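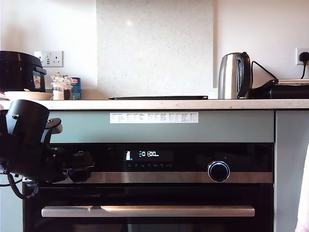
Built-in oven, control knob lit blue

Grandby holiday kitchen – FAQ

Is there an oven?
Yes. Hob too. Trays in the bottom drawer.

Can we check in early?
Sometimes. Ask Amirul Wattimena the day before, not on the morning pls.

Dogs?
One, small. 22 pounds extra per stay.

Nearest shop?
Homa, 300 metres down the hill. Shuts at 6pm in September.

Deposit?
100 pounds, back within a week – less any breakages.

Parking?
One space. Overflow on Clekent Lane, dont block the gate.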